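Learning to bake rye, week 2
09/07/2023

I finally got a sourdough rye loaf I'm proud of! The recipe came from Rasa Krūmiņa, who told me to stop fussing with the dough and give the starter a full night on the counter. So I did, and the smell in the kitchen this morning was wonderful - sour, malty, a bit like apples.

The finished loaf weighed 892 grams, and I ate the heel standing up with far too much butter (no regrets).

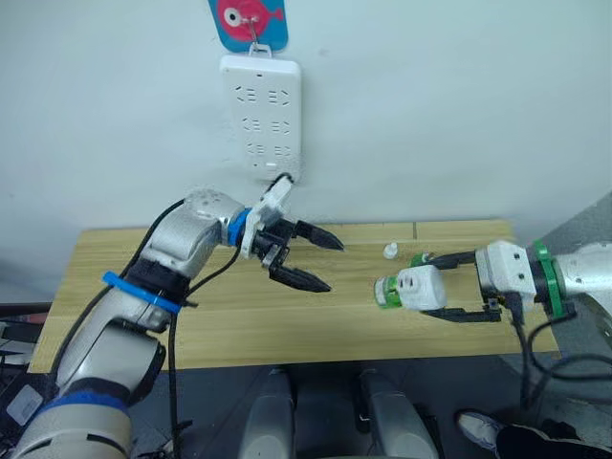 What I'm changing next time

More caraway, for sure. I also want to try a darker flour, and I'll wait a whole day before slicing - the crumb was still gummy in the middle. Kobina Aidoo swears by adding a spoonful of molasses, so that's going in too. If you have a favorite rye, please send it my way!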